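Household Tips: Keeping Robot Helpers Safe Around Lids and Knobs
Allham Home Advice Service
Friday, February 10, 2023

A household robot arm can be trusted with many small tidying jobs, but lids are a frequent source of trouble. Of the 87 fault reports received by this service from the Turkville district since July, 24 concerned a lid or shallow dish that was dropped, tipped or pushed from the top of a piece of furniture. No injuries were reported. Several dishes were broken, and one drawer front was badly chipped.

What goes wrong
In the usual case, the arm closes on the knob slightly off center. The lid tilts as it rises, the fingers slide up the knob, and the lid falls. If the arm does not register the loss, it continues to the set-down point with nothing in its grip and may sweep other articles aside on the way. The Pundano control program records this as fault 934. Owners should not clear the fault and restart until the surface has been checked by eye.

Before the arm is switched on
Stand the arm on a firm, level base beside the furniture. Close all drawers, including those on the far side. Wipe the knob with a dry cloth, as furniture polish and cooking grease are both common causes of slipping. Move pens, rings and ornaments well away from the lid. A lid should be at least 3 inches from the edge before any attempt is made to lift it.

Checking the approach
Run the approach at the lowest speed and pause it before the fingers close. The knob should lie between them with open space on both sides. If one finger is already pressing against it, back the arm away and correct the position. 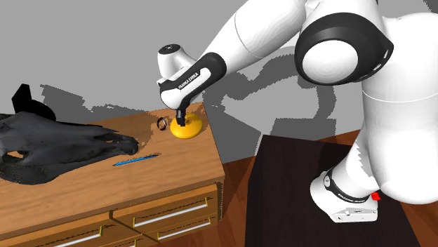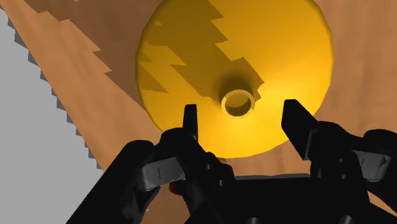

The yellow lid-shaped piece on the chest top, with the gripper over it (first picture) and the open fingers on either side of the knob (second picture).

If the lid slips
Press the stop button. Do not reach under the arm to catch the lid. A dropped lid can be replaced, and an arm that is still under power may move without warning. Once the arm has stopped, switch it off at the wall and wait for the indicator light to go out. Remove any broken pieces while wearing gloves, and look at the finger pads for chips or grit.

Worn pads should be replaced in pairs. The Alexiou repair desk accepts pads for inspection on weekday mornings and will return them by mail. Do not glue cloth, sandpaper or rubber bands to the fingers. Such additions change the width of the grip and have led to repeat faults.

Marks on wood
Light scratches on a waxed top may be treated with a small amount of matching paste wax, applied along the grain and buffed after ten minutes. Dents should be left to a furniture repairer.

Reports of further faults may be sent to the Allham office in writing. Please include the fault number, the type of lid and the speed setting in use at the time.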